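Tunance Bench Mat and Locating Kit: Review After a Winter on a Two-Arm Cell
Posted May 30, 2025 by Latrice Ostrowski

I look after a cell with two Franka arms that practice kitchen jobs: plates, mugs, an oven door, a drawer. We bought the Tunance kit in October to fix one problem. Things on the table moved, and every time they moved someone lost a morning putting them back where the programs expected them.

The kit is a heavy brown mat, a sheet of thin adhesive corner marks, a zero-point card and a setup booklet. Ours cost $328 from Fulatico, part number 2913 if you are ordering the large size. The mat ships rolled in a tube. You will want two people for it.

Installation

Clear the table completely. I tried to skip this by sliding the mat under things a section at a time and got a ripple down the middle that took two days under weights to go flat. Wipe the table, let it dry, then unroll from the side nearest the arm bases and work toward yourself.

Teach your heights again afterward. The booklet says this on page 5, in small print, and it should be on the cover. The mat adds enough thickness that a gripper taught on the bare table will come down too hard on anything thin. We run the arms at reduced speed for the first pass and stop above each object to check the gap by eye before letting the fingers go lower. Flat wooden blocks are good for this. If the fingers are square over a thin block they will be square over most other things.
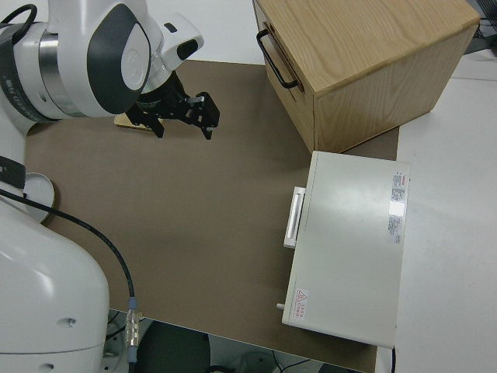
Levente Borbély wrote in to say he had the same trouble with finger height on his bench, and that his fix was to re-teach only one point and shift the rest by the same amount. He says it held up fine everywhere except at the far corners, where his table sags a little. I would still check each spot by hand. Shifting everything is faster, and if your table is flat it may be all you need.

Daily use

The surface is matte, and I like that most about it. Our old white tabletop threw glare from the ceiling lights and we had to close the blinds to get clean camera views. The brown is dull enough that pale plates stand out well. Dark items do less well. If most of what you handle is brown or black, look at the gray version.

Grip is good. The mug tree and the dish rack stay put when an arm brushes them lightly. A harder knock will still shift them, and no mat is going to prevent that. The toaster oven used to creep when we worked its door on the bare table. It creeps less now -- I check it once a week and usually leave it alone.

Plates are the hard case. A plate lying flat gives a two-finger gripper very little to hold, so the approach has to come in low at the rim. Any error in the height shows up there first. I use the plate as my morning check for that reason. If the left arm can get its fingers to the far rim cleanly, I don't bother checking the mugs.
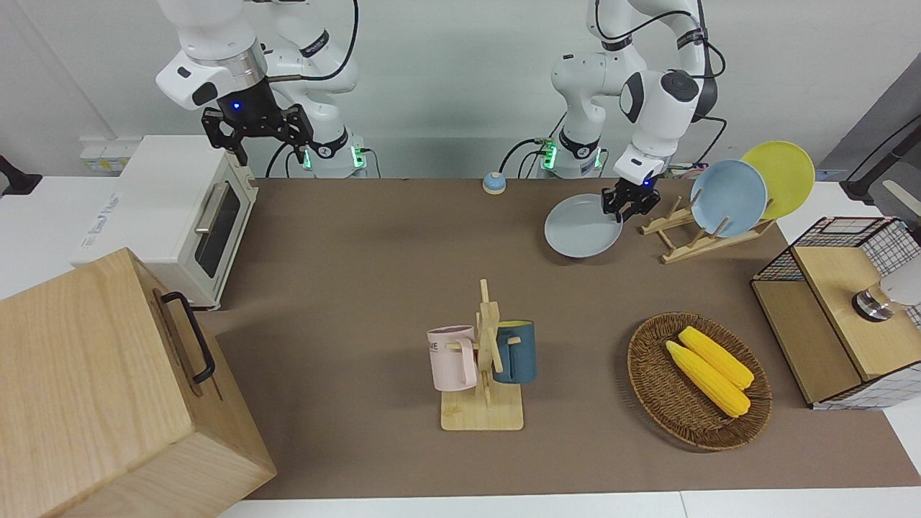 Left arm low at the rim of the gray plate, right arm above the toaster oven.

The corner marks are the weak part of the kit. They are meant to show where each object goes, and they started lifting within a few weeks. Cleaning makes it worse. Sharon Nyamweya replaced ours with a paper template that she lays on the mat before a session and takes away again before the arms start. It costs nothing and has worked better than the marks. Tunance sells a refill sheet and I would not buy it.

Layout matters more than the booklet lets on. It shows a bare table with one arm and one box. A shared table fills up quickly, and you need to leave both arms a way in from above and from behind. We keep the corn basket and the dish rack apart, with the plate's spot next to the rack, and the tall items out toward the ends. Before we settled on that, the left arm kept stopping itself on the way to the rack.
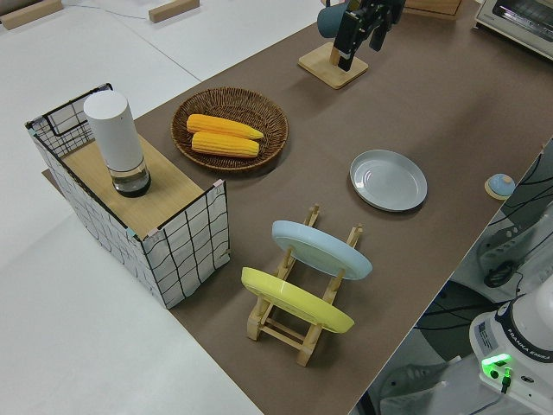 The table seen from the rack end, with the grinder up on its platform.

Care

Vacuum first, then a damp cloth. The mat picks up dust and small wood crumbs from the rack. I used a citrus cleaner from Bostden once and it left a faint shiny patch, so now it is water only. Look along the back edge near the arm bases every so often, too, and make sure no cable is working its way under the mat. One lump under a corner is enough to tilt a mug stand.

The zero-point card deserves a mention. You set it on the mat, bring each arm to it and compare the reading with the last one you wrote down. After a joint service on the right arm it showed us we were off, and we found that before running anything. Keep a log. Ours is a notebook that hangs on a nail by the door.

After the swap to a new set of fingers we did the whole round again with the pale blue plate, card first and then the rim approach.

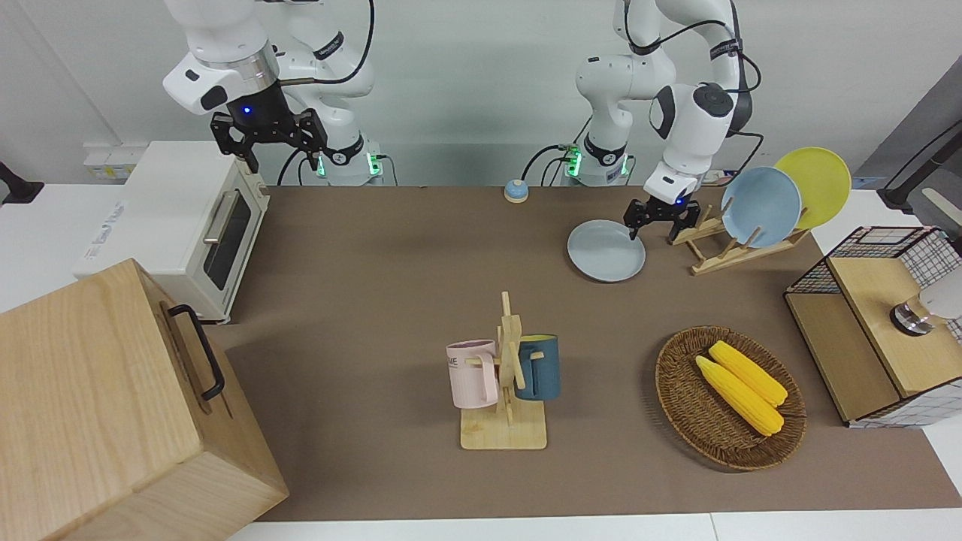 The round takes me 50 minutes when both arms need it and much less when only one does. Ada Greco does it faster than I do by taking the left arm first, with the right one parked up high.

I also priced the Skinner mat, which is cheaper and comes in more sizes. It has no card in the box, and the sample piece I handled was slicker. For a cell where people move the objects by hand all day, the Skinner would probably do.

Good: matte surface, decent grip, useful zero-point card, lies flat once it settles.

Bad: corner marks peel, the height warning is buried, the booklet's layout advice is thin.

I would buy the mat and card again. Tunance now lists them without the marks, at a lower price, and that is the version to get.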